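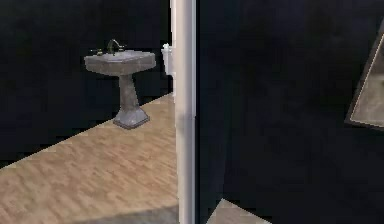
Hello again from the upstairs end of the house, where I have spent most of December with a tape measure in my back pocket and plaster dust in my hair. Several of you wrote back after the last issue asking how the bathroom was coming along, so I'm giving it the long slot this month (the soup recipe will have to wait, sorry Liesbeth!).

The short version: we have a floor, we have a door that closes, and we have a budget that stopped being a budget somewhere in week three. The total stands at $3,764, and that's with me doing all the painting and most of the swearing. I'd put aside an extra $200 for surprises and I thought I was being very grown-up about it. It went on a single pipe. One pipe! It ran the wrong way behind the wall and had to be moved before anything else could happen, and the plumber from Cronin was very nice about it while he wrote out the bill.

I'd been so sure I wanted a vanity. Everybody has a vanity. You get the cupboard, you get somewhere to hide the spare toilet paper, and the showroom at Motis had a whole row of them with little towels folded on top. Then I taped the outline of one on our floor and tried to walk around it with a laundry basket, and I hit the tape every single time. A pedestal sink takes up so much less room down by your knees and shins, and in a bathroom this narrow that's the part that counts. So a pedestal it was, and I've stopped looking at the vanity pages (mostly).

Picking the faucet took longer than picking the sink, which my family found very funny. I like the old-fashioned kind with 2 separate handles and a tall curved spout, the sort you can get a big water jug under. My sister thinks one lever is plenty and that I'll regret it the first time I come in from the garden with muddy hands. She may be right. If you have lived with both, please write and tell me, I'd love to print a few replies next month.

A few things I'd pass along if you're starting a job like this yourself. Check where your drain comes out before you fall in love with anything, because a pedestal leaves you very little room to fudge it. Ask whether the wall needs a board behind it for the sink to be bolted to, and do it before you tile, please, I'm begging you. Keep the receipt for the trap. And measure the stairs! Ours have a turn halfway up, and there was a very long ten minutes involving a blanket, my brother-in-law and a lot of shouting.

Storage is the real headache now. With no cupboard, every bottle and brush needs somewhere to go, and we own far more of them than I would have guessed. I bought a narrow set of shelves from Merkent, which fits beside the door as long as the door is only opened most of the way. Liesbeth De Haan, who some of you will remember from the curtain issue, suggested hooks on the back of the door and a basket hung from each one. I tried it and I'm a convert, although it does rattle a bit at 6 in the morning.

Then there's color. I had a sample of a very pale green up for two weeks, and in the evening it looked exactly like toothpaste. I've gone the other way now and am eyeing something properly dark for one wall. I know the rule about small rooms and light paint. My aunt had a powder room the color of blackberries when I was little and I thought it was the most glamorous place on earth, so I'm going to risk it. It's a can of paint, it can be painted over.

Next month I'll have the mirror up, if Dondudero ever finds it (it has been "leaving the warehouse" since before my last letter), and I'll get to that soup. Send me your faucet opinions in the meantime, and if anyone local wants a barely used roll of masking tape and half a bag of grout, they're in a box on my porch.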